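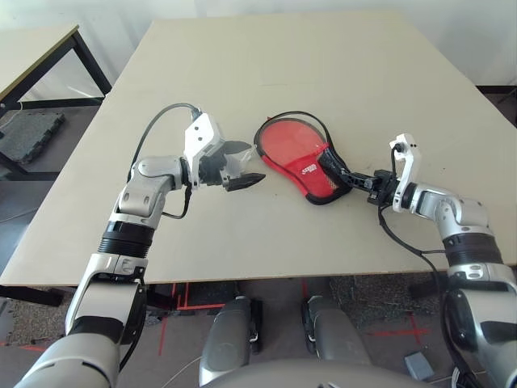 Hello everyone, and thank you for all the replies about the old Kontogiannis card and gift shop in Dutville. I've been reading them over my coffee since Thursday, and I can't tell you how happy it makes me that so many of you remember the place! For the shop's corner of our local history display I'd love a big rectangular table with a smooth, pale beige top and a plain white wall beyond it, so that those loud little wind-up toys and joke mugs get all the color to themselves.

Now, to the question that came in from the Potlow end of the list:

> I have 16 greeting cards and a paper bag with the
> shop's name on it, all from my mother's dresser. She
> worked the register there for 21 years. Are you
> borrowing things or only taking donations? And was
> the Rollach store opened before or after the one in
> Dutville? My sister and I have argued over it all week.

Borrowing is just fine, and please don't feel you have to part with anything of your mother's. Put a slip with your name and phone number in with the cards and I'll write you a receipt. As for Rollach, it came second (sorry to whichever sister loses!). The Dutville shop was already going strong when they took the lease over there, and the new one had 48 feet of shelving, which my aunt talked about for years.

If anybody has a photo of the front window at Christmas, I'd dearly love to see it. I can pick things up in either town most evenings after six.

Warmly, and with thanks again,
your list keeper in Dutville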